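前排

狄奥尼西斯·加拉尼斯从布罗马赫(Bromach)调来朱克盖特(Jukgate)的那天,随身带了一把卷尺、一双室内拖鞋和一句座右铭。座右铭是“货架会说话”。我在齐特纳德(Zitenard)公司干了快两年,货架从来没对我说过什么,所以我对这个人很有些期待。

我的职务叫陈列专员。说得直白点,就是把盒子摆好,再把摆好的盒子扶正。公司卖的是别人家的零食,各种能量棒、薄脆、坚果条,我们负责让它们在架子上显得像一家人。加拉尼斯是来指导我们怎么让它们更像一家人的。他的名片上印着“视觉秩序顾问”,背面空白,据他说是留白。

他到的第一个上午什么也没碰,只是背着手在架子前面来回走,拖鞋啪嗒啪嗒的。走到第三趟的时候,他停在立柱跟前,凑近了看上头那一溜水滴形的孔。

“这些孔,”他说,“为什么朝下?”

我说水滴都朝下。他点点头,掏出小本子写了很久。我到现在还想知道他写了什么。
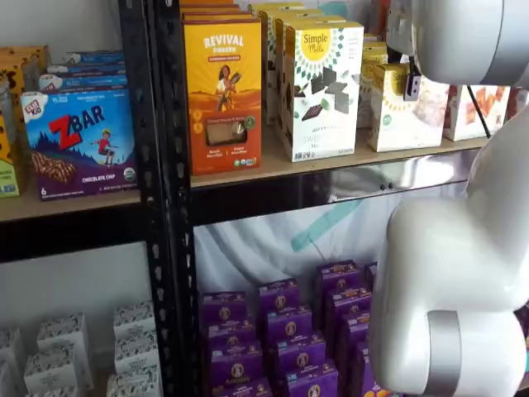

立柱两边各一格,左上层的蓝盒子是ZBAR巧克力碎口味。

我必须在这里交代一件事,不然后面的就没法讲了。左上层最前面那盒ZBAR,是空的。

事情发生在他来的前一天晚上。我加班,自动售货机吞了我的硬币,楼下的小馆子又关了门,贴了张纸条,说老板去埃蒂姆(Etim)参加外甥女的婚礼。我坐在架子对面的塑料凳上,和盒子上那个红衣服小孩对视。他正从一片深蓝色的山上跳过去,一副从来没有加过班的样子。我想,就拆一根。拆第一根的时候我还很讲究,沿着封口一点点揭,后来就没那么讲究了。

吃完以后我把盒子合拢,压平,摆回原处,从正面看跟新的一样。我甚至有点得意。干我们这一行,从正面看跟新的一样就等于新的。我本来打算第二天自己掏钱买一盒补上,可第二天加拉尼斯就来了,还站在架子前面不走。

“左上角是眼睛进门的地方,”他对我说,“人看货架就像看信,先看抬头。你这个抬头,是谁定的?”

我说是我。

“蓝的,”他说,“好。有一个孩子在跳,更好。它为什么比别的盒子轻?”

我的心跳停了一拍。他压根没有拿起来过。

“视觉上的轻,”他补充道,“颜色嘛。”

我说对,颜色。

接下来的一个星期,我都在想办法把那个空盒子弄走,加拉尼斯则在想办法把别的东西都弄走。他先是嫌左下层的小白盒子花纹太密,看久了像在看电视雪花,要求我把它们错开来摆,说这样能透气。我错开了。他又说错得太整齐,要错得自然一些。我花了一个下午研究什么叫自然,最后闭着眼睛摆了几个,他看了很满意,说我开窍了。

然后轮到橙色。加拉尼斯对橙色有一套理论。他认为橙色是货架上的叔叔,每家都得有一个,可不能让他坐在中间,一坐中间,全桌的话都被他说完了。我问那黄色算什么,他想了想,说黄色是叔叔的朋友。薄荷绿他很尊敬,称之为“从外地嫁过来的”。

到了周末,我发现自己在超市里也开始这样看东西。我站在洗衣粉前面,觉得那一家人过得不太和睦。

我跟财务要过一次样品补货。财务问补什么,我说ZBAR,一盒。她问为什么补,架子上不是有吗?我说有是有。她等着我往下说,我没往下说。她在系统里替我填了个理由,叫“情感性损耗”,申请两天后被退了回来,批注是请附照片。我总不能拍一张正面完好无损的盒子去证明它里面什么都没有。

我也想过去外面买。朱克盖特镇上的店我跑遍了,有一家卖鱼饵兼卖点心的,老板听我比划完那个蓝盒子,给我拿出一罐蓝色的鱼饵。我道了谢,没有买。后来又有点后悔,那个蓝还挺接近的。

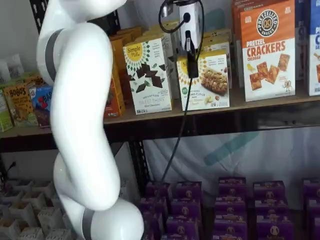
2023年6月7日,总部发来通知,说要做一次抽检,一共58个条目,每个条目都要“正面、侧面、实重”。我把“实重”两个字看了好几遍。前两项我有把握。

加拉尼斯很兴奋。他连夜重画了上层的布局,把那盒薄荷巧克力的Sweet Thins往前请,说它盒子上那个黄色的太阳可以“照亮左邻右舍”。杏仁粉做的那种条,他让它待在旁边沾光。他画图用彩色铅笔,削得极尖,每画完一个盒子就吹一口气,仿佛盒子会怕烫。

“你最近总看左上角,”他一边吹一边说。

“抬头嘛,”我说。

“你有心事。”

“我在听货架说话。”

他放下铅笔,认认真真地看着我。我从来没有见过一个人被敷衍得这么感动。

“它说什么?”他问。

“它说它饿。”

我以为他会笑,他没有。他把这句话记进了小本子,在下面画了两道横线。第二天他给总部写周报,题目就是《饥饿的货架:论前排的心理重量》。周报有2000字左右,总部有人回复了一个大拇指,他把这个大拇指打印出来,贴在了水壶上。

抽检的前一晚,我决定自己动手。我的计划很简单:找点分量差不多的东西塞进空盒子,封好,摆回去,等抽检的人走了再从长计议。我在办公室里找了一圈,合适的东西少得让人伤心。订书钉太重,茶包太轻,回形针一晃就哗啦响,听上去像盒子里有个人在数钥匙。最后我想到了加拉尼斯的名片。他印了200张,来了这么久只发出去几张,剩下的整整齐齐码在抽屉里,厚薄合适,纸也好。

我抓了一把放到信件秤上称,又去掉几张,再加回一张。视觉秩序顾问,视觉秩序顾问,视觉秩序顾问。盒子合上的时候很扎实,我晃了晃,一点声音也没有。我得说,他这些名片头一回派上了这么大的用场。

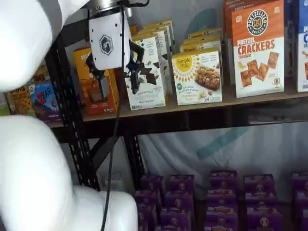 第二天早上我去得很早,加拉尼斯比我还早。他穿着拖鞋站在架子跟前,手里端着那把贴了大拇指的水壶。

“我睡不着,”他说,“我把你的抬头换了。”

我问换了是什么意思。

“我把前面那盒和后面那盒对调了一下。后面那盒的角比较挺。”他看了看我的脸色,“你不要难过,你选得也好,就是右下角有一点塌,像有人揭过。”

我走过去看。前排站着一盒ZBAR,红衣服小孩照样在跳。后面还叠着好几盒同样的蓝盒子,白边蓝边一层层退到架子里头去。哪一盒里装着名片,从正面看,一样。从侧面看,也一样。我的手艺实在是好。

“你放到第几盒去了?”我问。

“我随手放的,”加拉尼斯说,“要自然嘛。”

抽检的人十点来,是个感冒的年轻人,戴着口罩,一路擤鼻涕。他对着清单一格一格打勾,到了左上层,伸手从后面抽出一盒,放到秤上。他看了看秤,又看了看单子,打了个勾。他又抽了一盒。我在旁边把加拉尼斯教过我的颜色亲戚关系在心里从头背了一遍,背到黄色的时候,他已经去看坚果条了。

后来他问,样品能不能带走一盒,总部茶水间要用。加拉尼斯说当然,亲自替他挑,挑得很慢,把好几盒都拿起来掂了掂。

“这盒,”他说,“这盒特别有分量。”

七月,总部来了一封信,收信人写的是狄奥尼西斯·加拉尼斯先生。信上说,他们在茶水间里对他这种推广方式印象极深,认为“大胆,略有硌牙之虞”,想请他回布罗马赫去带一个组。他把信读了三遍,问我硌牙是什么意思。我说大概是夸他有骨气。

他走的时候把卷尺留给了我,拖鞋带走了。我送他到车站,他要给我一张名片做纪念,打开名片夹,里面是空的。他翻了翻,有些困惑,说明明印了很多。

我说,发得真快。回来的路上我进了那家卖鱼饵的店,老板说,你要的那种蓝盒子到货了。我问多少钱一盒,他说了个数,我站在柜台前面,把口袋里的硬币全掏了出来。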